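Dual arm bench, left gripper drifting off center. Where do you start?

nostimura_left
We run a two-arm bench on the Marras stand. The right arm is fine. The left closes off center and gets worse as the day goes on. I re-zeroed it twice in July and the error came back both times. Counter is at 283 hours on this gripper. Before I pull it, what would you check?

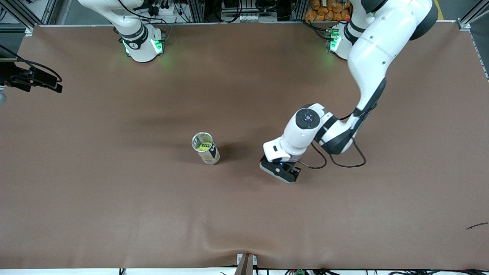
Left arm over the bench, ball can standing beside the gripper.

Also ignore the state of the table cover, it's on the list.

grikau
I'd look at the cable loops by the wrist first. If they hang free they can tug on the gripper when the last joint turns. Strap them to the forearm and leave enough slack for full rotation. Then re-zero and log it for 5 days before you touch anything else.

jetonora402
Disagree. Cable drag gives you faults that come and go. A steady drift sounds like finger mounts to me. Power down, open the jaws wide and put a driver on every screw in the linkage.

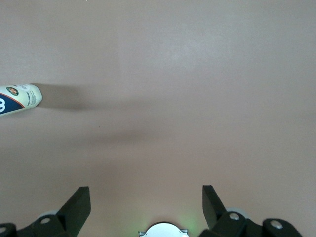
If any of them turns at all, take it out, clean the thread and put it back with a drop of medium threadlocker. Do both sides the same evening or you'll be chasing it again.

grikau
Threadlocker near plastic parts can crack them. I wouldn't.

jetonora402
On the screw only, wiped. We have 216 grippers done that way and no cracks.

Lucrezia Orlandini
Check the zero with the jaws open and nothing between them, same pose every morning. Write down the reading for each finger.

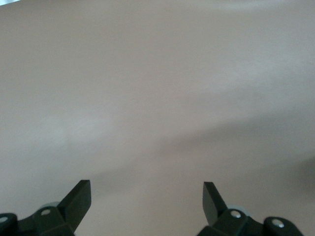
If only one finger moves over the week, it's that mount. If both shift together, look at the wrist flange.

nostimura_left
OK. Cables tonight, then the readings. Screws after that.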